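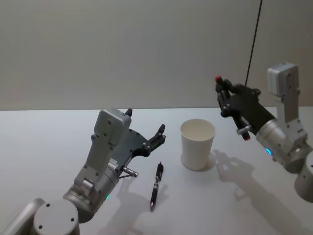

White table, paper cup, black pen.

kyuri_ha wrote:
I look after the sign-in tables at Tolencombe. They are white tops, nothing on them except pens and whatever form we are using that month. Up to now the pens have been in heavy ceramic mugs. The mugs get borrowed for coffee and come back dirty or don't come back. I want to switch to plain white paper cups, one per table, with a pen and a marker in each. Paper cups cost next to nothing and I don't care if they go missing.

My question is whether a paper cup will stand up with only one or two things in it, and whether pens should go in tip up or tip down. We get through 300 pens a year, so I would like to stop wasting the ones that still have ink.

reijo_o wrote:
Tip down for ballpoints. The ink feeds toward the ball and the pen writes when you pick it up. I have stored them that way for 20 years. Tip up is how you get people scribbling circles on the back of the form.

The cup itself is a bad idea. It is narrow at the bottom and wide at the top, it weighs nothing, and a pen is taller than the cup. One sleeve brushes past and it goes over.

berkay_a wrote:
Disagree with Reijo on the cup. We use them at the Drundthorpe counter and they stay up fine with one pen or two. Trouble starts at four or five, all leaning the same way. If you are worried, put a handful of dry rice or some washers in the bottom. Coins work too but people take them.

kyuri_ha wrote:
Rice is out, we have had mice. I could do washers.

reijo_o wrote:
If you have to add washers to a cup to make it hold pens, buy a pen holder.

berkay_a wrote:
A pen holder costs more than 40 paper cups.

muammer_s wrote:
I would keep the marker and the pen apart.

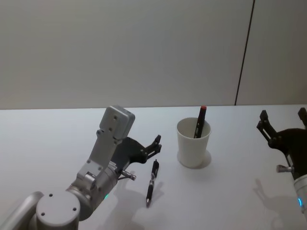 Markers are what I would put in the cup, and pens are what I would leave on the table. My reason is how people use them. A pen gets picked up every two minutes during sign-in, and after the third person it is lying on the tabletop anyway, whatever you told them. The marker comes out once or twice for the name badges. So the marker with the red cap stays in the paper cup where you can see it, and the pen lies in front with its tip toward whoever is sitting down. A click pen is best for this – there is no cap to lose, and the clip keeps it from rolling far. Dark pens are also easy to find on a white top. I switched from white ones at the Wedlow office for that reason.

Check that the marker cap is pushed on until it clicks. If it is loose the tip dries out and it makes no difference how you stored it.

reijo_o wrote:
Pens lying on the table end up in pockets. Put one in a cup and people at least see where it goes back.

muammer_s wrote:
They end up in pockets from the cup too. At Wedlow we lost the same number either way.

zydrunas_r wrote:
About markers, which way up depends on the kind. Permanent markers I lay flat. Whiteboard markers flat or cap down, because the pigment settles. Standing with the cap up for a day is no problem, for a month it can be. If the table is set up in the morning and cleared at 5 pm you don't need to think about it.

On tipping, cut the cup down. Take an inch off the rim and it sits lower and the pen leans less. It looks a bit rough, so cut it with a sharp blade and not scissors.

kyuri_ha wrote:
Thanks. The tables are cleared every evening and everything goes into a drawer, so the markers will be flat overnight. I don't want to cut the cups, I would have to do it again each time one gets thrown out.

Has anyone used the double wall cups from Aubert? The bottom looks a little wider.

berkay_a wrote:
I have. They are stiffer, and they don't go soft if someone puts them down on a wet patch. The single wall ones do. For pens only, I would still take the cheap ones.

zydrunas_r wrote:
One more thing, write PENS on the cup. A clean white paper cup on a table gets filled with water sooner or later, or somebody drops gum in it. Write it on two sides.

reijo_o wrote:
Or a small hole in the bottom. Then it is no use for water.

kyuri_ha wrote:
A hole is easy, I will do that and the writing. Plan for September: single wall cup, marker standing in it, one click pen lying in front, spare pens in the drawer. No washers at first. I will try it on two tables and leave mugs on the others.

reijo_o wrote:
Get the washers now. You will want them by the second day.

muammer_s wrote:
If the marker is the only thing in the cup it won't tip. Let us know how many pens you have left at the end of the month.

Contact us | Terms of use | Copyright Desk & Counter Forum | Back to top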